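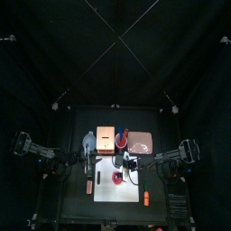

Skirka: A Two-Arm Tabletop Cell Built in a Shared Workshop
Project report, second-year mechatronics

Authors: Hae-won Sung, Shabnam Soomro, Duygu Özkan
Supervisor: Kerstin Vik

1. Purpose

The project set out to build a tabletop cell in which two small arms work on the same object. The arms had to be mounted at opposite sides of one table, reach a shared zone in the middle, and hand small household items to each other or work on them together. The cell was built at the Fukside workshop, where we had one bay from the start of term until August. All of the assembly, wiring and calibration was done there with the tools of the shop.

We call the cell Skirka. The software that runs it is called Mivomska and is a rewrite of a control program left by an earlier group. Very little of the earlier code remains apart from the joint limits file and the serial driver.

Two questions were to be answered:

a. Can two arms bolted to a bench in a shared room be kept calibrated to each other well enough for both grippers to meet over one small object?

b. How much of the failure rate comes from the arms, and how much from the objects and the surface they stand on?

2. Construction

2.1 Enclosure

The bay has windows on one side and a welding corner on the other. In the first weeks the light level changed so much between morning and late afternoon that no camera setting held for a full session. The enclosure was added to deal with this. It is lined with black fabric and was put up before the arms were mounted for good. Duygu Özkan sewed the panels. The first set was cut too short and was reused as dust covers.

Two thin lines run diagonally across the enclosure and cross in an X. They were tensioned by hand and retightened twice during the term. Anyone who rebuilds the cell should fit turnbuckles from the start. Retying a knot behind the fabric takes half an hour and requires two people.

2.2 Arms and grippers

The arms are placed as mirror images, one on each side. Each ends in a gripper with two black fingers. The fingers are long and taper toward the tips, which lets them reach down beside an object that stands close to another one. The drawback is that they flex. When the tips close on something hard, they spread slightly, and the reported opening is then larger than the true one. Mivomska corrects for this with a fixed offset per finger pair. The offset was measured on a set of steel pins borrowed from the metal shop.

Each wrist carries a small camera inside the housing. We moved one of them early in the project to gain a better view of the fingertips, and then had to move it back, as the cable was pulled tight whenever the wrist rolled past its middle position.

2.3 Table surface

The table was used both in black and with a white surface. Black gives fewer reflections from the work lights. White gives better contrast with the fingers, which are black themselves. After the first comparison runs we did the handover work on white. It shows every smudge and had to be wiped before each session.

2.4 Wiring

Power and data were run separately on each side. The longest cable problems came from slack. A cable that hangs free in the rest pose may be short by a few inches in the working pose, and the only reliable check was to drive each arm slowly through its full range with a person holding the stop button. The procedure is in the workshop binder under Çınar, which is the name of the bay.

3. Objects

The object set was chosen from things found in kitchens, desks and toy boxes. We wanted a mix of rigid and soft, dull and shiny, and tall and flat. The set includes a jug, a cup with utensils in it, a roll of tape, a marker, an eraser, a toy carrot, and felt-covered pieces such as a drawer box with a wooden knob. Hacer Eren of the workshop lent several of them and asked for the tape back.

Shiny objects gave the most trouble. On a polished surface the highlight moves when the arm moves, and the wrist camera then reports an edge that is not there. Felt had the opposite effect. It is dull and easy to segment, but its outline is uneven, and a round piece of felt is never found at quite the same center twice.

4. Procedure

A session began with power on, a homing move for each arm, and a check of the shared zone. For the check, both grippers were driven to the same point above the table, one after the other, and the gap between the two recorded positions was logged. If it was over the limit, the pair was recalibrated before any objects were set out.

Three kinds of task were then run.

Single pick. One arm lifts an object and puts it back. The other arm stays parked.

Handover. One arm holds the object and the other closes on it. The first arm may not open until the second reports contact on both fingers.

Shared work. Both grippers approach one object from two sides. This was the hardest task to plan, as the wrist housings are wide and come close to each other before the fingertips do.

The handover task was tested with small parts as well as large ones. Small parts leave little room for four fingers. The second gripper has to come in along the gap left by the first, and an error in wrist roll shows up as one fingertip striking the flat of the opposing finger.
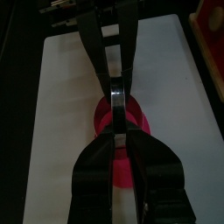 Figure 2. Wrist view of the two grippers facing each other, with a small dark part and a pink cup-shaped piece between them.

In this kind of pose the wrist camera is of limited use. Its own fingers fill the lower part of the view and hide the lower end of the part. We tried planning from the wrist view alone and gave it up after a short series. The version of Mivomska described here takes the approach direction from the fixed cameras and uses the wrist view only for the final correction.

5. Results

The log holds 3271 attempts over the whole project. Of these, 971 were handovers. The remainder were single picks and shared work, along with runs that were stopped by hand before the first grasp. Stopped runs were kept in the log and marked.

Single picks were reliable once the finger offset was in place. Most of the failures that remained were on the marker, which rolls, and on the tape, which sticks to a fingertip if the loose end faces up.

Handovers succeeded in 70 percent of attempts. The failures fall into two groups. In the first, the second gripper closed on only one side of the object and pushed it out of line. In the second, contact was reported correctly but the first gripper opened too fast, and the object turned in the second. Slowing the opening move removed nearly all of the second group. The first group follows the calibration error closely and was worst in sessions where the shared zone check had been passed by a small margin.

Shared work was run on fewer objects. The metal cup on the felt coaster was the usual test piece. The coaster is wider than the base of the cup, which gave the cameras a dull, strongly colored ring to locate before they had to deal with the reflective wall.
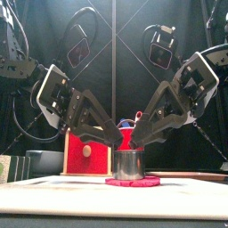

Figure 3. Both grippers over the steel cup on its felt coaster. The red drawer box is behind it.

The limiting factor was the clearance between wrist housings. When both wrists are tilted toward the middle, the planner has few poses left. We found 8 that could be reached from the parked position without a waypoint, and the final program selects from that list. A general planner was started by Shabnam Soomro and is in the repository as a separate branch. It finds more poses but takes too long to be used in a session.

6. Discussion

On question (a), calibration between the arms can be held in a shared room, provided that it is checked at the start of every session. The drift was not steady. It was small over long quiet periods and then jumped, usually after the bench next to ours had been in use. We bolted the table to the floor rail late in the project and the jumps became smaller. We did not have enough sessions left to give a figure for the improvement.

On question (b), our log does not separate the causes cleanly. The failure codes were changed halfway through, when Hae-won Sung split the code for "lost object" into three. Earlier entries could not be recoded from the log text alone. What can be said is that reflective objects failed more often than dull ones in both halves, with the same arms and the same program.

The light inside the enclosure was kept constant, but no measurement of it was made. A cheap light meter would have settled two arguments about camera settings that each took up most of an evening.

7. Further work

The finger offset should be measured under load instead of being fixed. Stiffer fingers are the other option — the drawings are done but no set has been cut. The pose list should be replaced by the planner branch once its run time is acceptable. The wrist cables need strain relief at the housing.

The cell stays at Fukside. Kerstin Vik holds the key to the power cabinet, and the log files and drawings are on the workshop server in the folder named Skirka.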